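件名: Re: [hand-tools] Brondstead の手持ちグリッパキット、使っている方いますか

手持ちキットの件、ちょうど借りているので書きます。長いです。興味のない方は読み飛ばしてください。

> Zitberg 経由で Brondstead の手持ちグリッパキットを評価用に
> 借りられるという案内が来ました。アームを占有せずに把持の
> デモを集められるのは魅力なのですが、うちは人手が少なく、
> 組み立てや調整に何日もかかるようだと手が出ません。
>
> 知りたいのは次のあたりです。
> ・届いてから収録を始めるまでの手間
> ・長く握っていて手が疲れないか
> ・パッドの消耗と、替えの入手性
> ・収録したものがそのまま学習に回せる形か
>
> 実際に触った方がいらしたら、良い話も悪い話も聞かせて
> ください。カタログは読みました。

先に結論めいたことを書いてしまうと、私はかなり気に入っています。返したくないです。ただ、気に入っている理由がカタログの一番大きな字で書いてあるところとは違うので、そのへんも含めて順番に。

まず手間の話。箱を開けてから最初の一本を収録するまで、午前の半分で済みました。本体は組み上がった状態で入っていて、こちらでやるのは指の取り付けとカメラの固定、あとは開閉量の校正です。校正が思ったより素直で、全閉、全開、もう一度全閉とやるとソフトが勝手に範囲を覚えてくれます。前に自作した治具ではここを毎朝手でやり直していたので、これだけで機嫌がよくなりました(うちの誰もが校正当番を嫌がっていたんです!)。

つまずいたのは一か所だけで、付属のケーブルが短い。机の端に PC を置くと、反対側の端まで届きません。延長したら認識が不安定になったので、結局 PC のほうを動かしました。延長ケーブルについては説明書に一行でいいから書いておいてほしい。Zitberg には伝えてあります。

重さは、うちの秤でカメラ込み 486 グラムでした。数字だけ見ると軽くはないのですが、重心が手のひらのすぐ前にあるので、持ち上げて動かすぶんにはそれほど気になりません。つらいのは上から真下に向けて構え続ける姿勢です。手首が先に音を上げます。台を低くするか、自分が立つかのどちらかで楽になります。私は立つほうにしました。椅子に座って続けていた同僚は夕方には湿布の話をしていました。

引き金の重さは調整できます。初期設定だと少し固くて、薄いものをそっと挟もうとすると指先が行き過ぎる。ばねを一段弱くしたら見違えるようによくなりました。ここは好みが分かれるところだと思うので、評価機が来たらぜひ両方試してみてください。弱くしすぎると今度は離すときに指がもたつきます。

指の向きと開き具合は、作業中のカメラからはだいたいこういうふうに見えています。

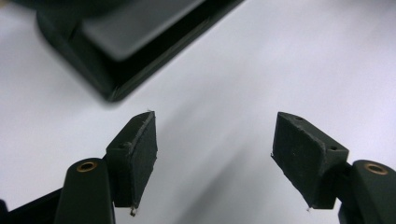 Kylie Pirihi の意見では、手持ちキットで一番先に見るべきなのは指でもカメラでもなく、失敗した収録をどれだけ早く捨てられるかだそうです。収録中に「今のは駄目だ」とわかった瞬間に捨てられないと、あとで全部見直す羽目になり、アームを使わずに稼いだ時間がそこで消える、と。Maihi の勉強会で聞いたときはそんなものかなと思っていたのですが、使ってみたら本当にその通りでした。

で、このキットはそこがいいんです。引き金の横に小さなボタンがあって、長押しすると直前の一本に破棄の印がつきます。ファイル自体は残るので、押し間違えても戻せる。画面を見なくても短い振動で押せたことがわかる。カタログでは仕様表の下のほうに一行あるだけですが、私はこの機能だけでも借りた甲斐があったと思っています。

実績も書いておきます。3月に入ってから収録したのが 602 本、そのうち破棄の印をつけたのが 21 本です。内訳はほとんどが私の手の震えと、対象物を置き直すのを忘れて始めてしまったもの。機材側の不具合と言えそうなのは、カメラの露出が途中で跳ねたものくらいでした。露出は自動のままだと、白い台の上に黒いものを置いたときに落ち着かないことがあります。手動で固定したらおさまったので、同じような配色で作業される方は最初から固定をおすすめします。

開閉量の記録はとても安定しています。収録したものを並べてグラフにしてみたところ、全閉の値がほとんどずれていませんでした。朝に校正して、昼休みを挟んで、夕方まで続けてもそのままです。自作の治具は昼を過ぎるとじわじわずれて、原因が最後までわからずじまいでした。たぶん樹脂の軸受けのせいだと今でも疑っているのですが、もう分解してしまったので確かめようがありません。

位置の推定は、正直に言うと場所を選びます。模様のない広い台の真上だけで動かしていると、ときどき軌跡が滑ります。視界の端に何か特徴のあるものが入っていると落ち着く、という傾向はありました。台のまわりに模様のある板を立てたら改善しましたが、これは他社のものでも似たような話を聞くので、この製品だけの弱点とは言いにくいです。説明書には推奨環境の頁があるので、借りる前に PDF をもらって読んでおくといいと思います。

学習に回せる形か、という点について。付属の書き出しツールは動画と開閉量と軌跡を一つのフォルダにまとめてくれます。時刻の同期も済んだ状態で出てきます。うちの学習コードに入れるには軌跡の座標系を変換する必要があって、そこは短いスクリプトを書きました。癖のない処理なので、必要な方には個別に送ります。一つだけ注意があって、破棄の印がついたものも初期設定では一緒に書き出されます。除外するチェックボックスは詳細設定の奥です。私はこれに気づかず、最初の学習に駄目な収録を混ぜてしまいました。 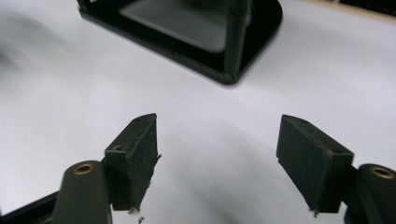
さて、ご質問のパッドです。ここが一番書きたかったところで、説明書では把持 400 回ごとに点検、となっています。この「点検」という言い方がどうも曖昧で、何を見て替えどきと判断するのかが書かれていません。うちでは今のところ、見た目で決めています。表面の縁が荒れてきて、左右とも下側から白い繊維が出ているような状態なら、私は表面材の貼り替えを考えます。実際の把持に影響するかどうかはまた別で、箱や筆記具を挟むぶんには違いを感じたことがありません。気になるのはむしろカメラに映る側の話で、ほつれた繊維も毎回の画像に入りますから、途中で新品に替えると、手元の見た目が前後で変わってしまいます。これが学習にどのくらい響くのか、知見のある方がいたら教えてください。私は気にしすぎなのかもしれませんが、どうせ替えるなら収録の区切りで替えるようにしています。

パッドの取り外しはねじ止めなので簡単です。ただし締めすぎは禁物。説明書に締め付けの指示があるので従ってください。面倒がって勘で締めると、左右の面がきちんと向き合わず、薄いものを挟んだときに片側だけ当たります。替えのパッドは Zitberg に頼むと左右の組で届きます。片側だけの注文はできないそうで、ここは少しもったいない。

表面材を自分で貼り替える手もあります。標準の表面材のほかに、Prundotine という名前のシートが別売りで出ていて、こちらは少し厚手でやわらかめです。試供品をもらったので一組だけ試しました。つるつるした対象には明らかに食いつきがよくなります。そのかわり、離すときにわずかに張りつく感じがあって、軽いものだと一緒に持ち上がってしまうことがありました。軽いものを多く扱うなら標準のまま、滑りやすいものが中心なら Prundotine、という使い分けになりそうです。貼るときは角を丸く落としておくと、めくれにくいように思います(まだ試した期間が短いので断言はしません)。

アーム側の話も少し。手持ちで集めたデータをそのまま載せられるように、同じ指をアームにつける取り付け板も用意されています。うちのアームでは穴の位置が合わず、間に一枚かませました。板の図面はサポートにメールしたら翌朝には届いて、対応はとても早かったです。ただ、かませたぶんだけ指先の位置が前に出るので、そのオフセットを変換スクリプトに入れるのを忘れないように。私は忘れました。アームが台を押したときの音は、あまり聞きたいものではありません。

そのあと直したら、今度はちゃんと動きました! 手持ちで集めたデータだけで学習させた方策が、一度も触ったことのないアームで物を持ち上げるのを見るのは、何度見ても楽しいです。置くほうはまだ下手で、目標の場所から少しずれます。収録のときの私の置き方が雑だったのを、律儀に真似している気がします。来週からは置く動作だけを丁寧に集め直すつもりです。

不満もまとめて書いておきます。ケーブルが短いこと、書き出しの初期設定、パッドの点検基準が曖昧なこと。それから収納ケースのくり抜きがきつくて、指を外さないと蓋が閉まりません。毎回外すのは嫌なので、うちでは本体だけ棚に吊るしています。細かいところばかりですが、毎日使うものなので細かいところが効きます。

元のご質問に戻ると、人手が少ないところほど向いていると思います。専任の人を置かなくても回りますし、操作の説明は隣で一緒に何本か収録すれば足りました。うちでは普段ソフトしか書かない同僚が、昼食後の空き時間に自分から収録してくれるようになりました。前の治具のときには考えられなかったことです。

評価機の返却期限を延ばせないか、いま Zitberg に交渉しています。もし皆さんの中で同じキットを借りる方がいたら、同じ対象物で収録して突き合わせてみませんか。人が違うと動きの癖がどれだけ違うのか、前から見てみたかったんです。対象物のリストはこちらで作りますので、やってみたい方はこのスレッドに返信をください。スクリプトが必要な方は直接メールでお願いします。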